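Home | About | Open Positions | Take Part | Contact

Call for participants: thermal comfort in converted attic bedrooms

Bevatero is recruiting households for a field study of temperature, humidity and sleep comfort in bedrooms located directly under a pitched roof. The study compares measured room conditions with the reports of the people who sleep there. It covers the heating season's end, the spring transition and the warmest weeks of summer. Applications opened in March 2022 and remain open until all places are filled.

Background

Attic conversions are usually designed to the same insulation values as the rest of the house, but the room behaves differently. The ceiling is also the roof, the air volume is small for the floor area, and the window is often a single unit set in the slope. Occupants commonly report overheating in the evening and a rapid drop in temperature before dawn. Existing data on these rooms comes mostly from short campaigns in unoccupied buildings. The present study collects continuous data from bedrooms in normal use.

Who can apply

Applicants must be 18 or older and must sleep in the attic room at least five nights a week. The room must have a sloped ceiling over at least half of its floor area. Both owners and tenants may apply. Tenants need written permission from the landlord before sensors are attached to any surface. Rooms with a fixed air conditioning system are not eligible. Portable fans and portable heaters are permitted, provided their use is recorded in the diary.

Households that plan to replace the roof covering, the insulation or the windows during the study period should not apply. Repainting is acceptable if the study office is told beforehand, as a change of surface color can affect the infrared readings. 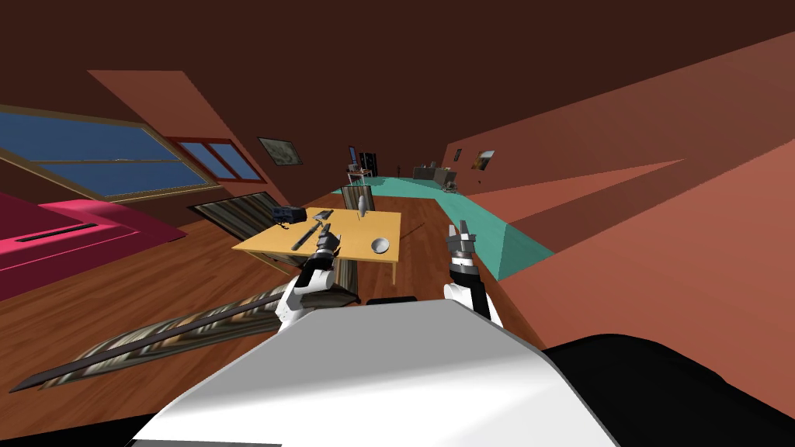

Attic-style bedroom with steeply sloped ceiling (computer rendering).

Room types

Applications are sorted by roof pitch, orientation of the main slope and year of conversion. The pitch does not have to be known in advance. The application form asks for the ceiling height at the lowest and highest points and the horizontal distance between them, and the office calculates the angle. Rooms under north-facing slopes are underrepresented so far and will be given priority. Dormers are accepted, but the dormer itself is excluded from the floor area calculation.

What participation involves

A technician visits once to install the sensors and once to remove them. The first visit takes up to two hours. Each room receives a set of air temperature and relative humidity loggers, a surface temperature sensor on the slope, and a contact sensor on the window. The loggers are battery powered and store one reading every 20 minutes. They contain no microphone or camera and do not connect to the household network.

Participants complete a short diary each morning covering bedding, clothing, window position and perceived comfort on a seven-point scale. Paper and online versions are available. The two versions cannot be mixed within one household. If two people share the room, each keeps a separate diary.

Furniture may be used and moved as normal. The loggers themselves must stay in place. A logger that falls should be left where it is and reported by e-mail on the same day.

Compensation

Each household receives $1000, paid in two equal parts: the first after the installation visit and the second after the sensors have been collected. Households that withdraw early keep the first part. Participants also receive a written summary of the readings from their own room. The summary is not an energy certificate and cannot be used as one.

Data handling

Diary entries are stored under a code number. Names and addresses are kept in a separate file, which is deleted when the last payment has been made. Room readings will be published without location data finer than the county. Participants may withdraw at any time without giving a reason and may ask for their diary entries to be erased up to the date of publication.

Study staff

The principal investigator is Benedicta Adjei. Igor Gajewski is responsible for instrumentation and calibration. Kamlesh Bajpai handles household scheduling and payments. The loggers are supplied by Tillska, which has no access to the diary data and no role in the analysis.

How to apply

Request the application form from the study office by e-mail or telephone, using the details on the Contact page. Return it with a simple floor plan; a hand-drawn plan with dimensions in feet and inches is sufficient. Incomplete forms are held for two weeks and then discarded. Applicants will be told the outcome in writing. Installation visits begin in April and are scheduled by county, so neighboring households may be visited on the same day.

Questions about eligibility should be addressed to Kamlesh Bajpai. Technical questions about the sensors should be addressed to Igor Gajewski.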